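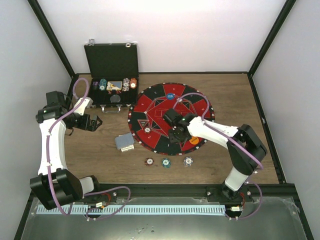

Relabeling failed episodes is the cheapest trick we know for getting more out of a small two-arm dataset, and it takes an afternoon to set up! The idea behind Vurketti is simple: an attempt that missed its instruction may still be a fine demonstration of some other instruction. Take our poker table. With a round red-and-black mat, an open chip case behind it and three loose chips lying in a row below the mat, there are plenty of things an arm can do by mistake that are worth keeping. If the order was "pick up the teal chip" and the arm came back with the red one, you've got a perfectly good red-chip episode.

What you need
A set of recorded episodes (ours had 2000), the instruction given for each one, and a trained baseline policy. We use Stavura for playback, but any viewer that lets you scrub will do.

Step 1: Pull the failures
Sort by the success flag and copy the failed episodes to their own folder. We had 281.

Step 2: Write down what happened
Watch each one at double speed and type one plain sentence about the final state. Don't look at the original instruction first – it pulls your wording toward what should have happened.

Step 3: Throw out the junk
Drop anything with a collision, a dropped object or a long stall. Be strict! We kept 137, almost half.

Step 4: Trim
Cut the end of each clip 6 frames after the gripper opens. Leave the start alone.

Step 5: Mix and retrain
Add the new pairs to your training set at normal weight and start from the baseline checkpoint. We tried doubling their weight in May and the arms got noticeably hesitant near the case, so we went back.

Run the same test list before and after. For us the biggest gain was on instructions that name a color – mix-ups between neighboring chips dropped a lot. Handovers between the two arms hardly changed, and we're still working on those.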